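Loudness and Dynamic Range in Home-Recorded Metal EPs
Course project report, Audio Analysis
Soledad Bautista

1. Background

Small metal bands often record and mix their own releases, then pay for mastering or skip it. Listeners complain that the results sound flat and tiring. This project measured how much dynamic range is left in such releases and whether the loss happens at the mix or at the master.

2. Material

Three bands supplied files: Flerkley (doom), Vimik (death metal) and Cosgrove (metalcore). Each gave one EP as unmastered mixes and as final masters. All files were 24-bit WAV at 48 kHz. Songs shorter than 30 seconds, mostly intros, were left out. The fourth band we contacted, Fotuteo, had kept only MP3 files and was dropped.

3. Method

Each song was cut into blocks of 2,048 samples with no overlap. RMS level and peak level were computed per block, and the crest factor was taken as the difference in decibels. Silent blocks at the start and end of a song were removed first. The median crest factor was used as the value for the song. Integrated loudness was measured separately on the whole file.

The script was checked with a sine wave, which should give a crest factor of 3.01 dB. The first version gave a lower value because the peak was read after the two channels had been averaged. Peaks are now read per channel and the higher one is kept.

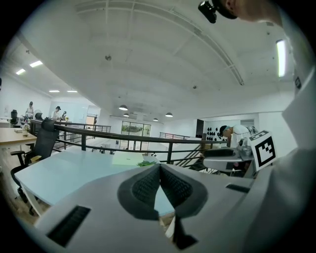 Why was the median used instead of the mean?

A few blocks with a single drum hit and little else have a very high crest factor. They pull the mean up, most of all in slow songs with long gaps between hits. The median is much less affected.

4. Results

Mastering lowered the crest factor on all three EPs. The drop was largest for Cosgrove, whose mixes had the most range to begin with. Vimik's mixes were already heavily limited on the drum bus, and the masters changed them little. Flerkley fell between the two, with one exception: the closing song, 1,492 blocks after trimming, kept nearly the same value in both versions. Its long clean guitar section never reached the limiter threshold.

Loudness rose in every case. The rise did not track the drop in crest factor closely, as part of it was plain gain.

5. Limits

Three EPs are too few to say anything about the genre as a whole. Crest factor over short blocks also says nothing about the contrast between quiet and loud sections of a song. Loudness range would cover that and should be added in a later version.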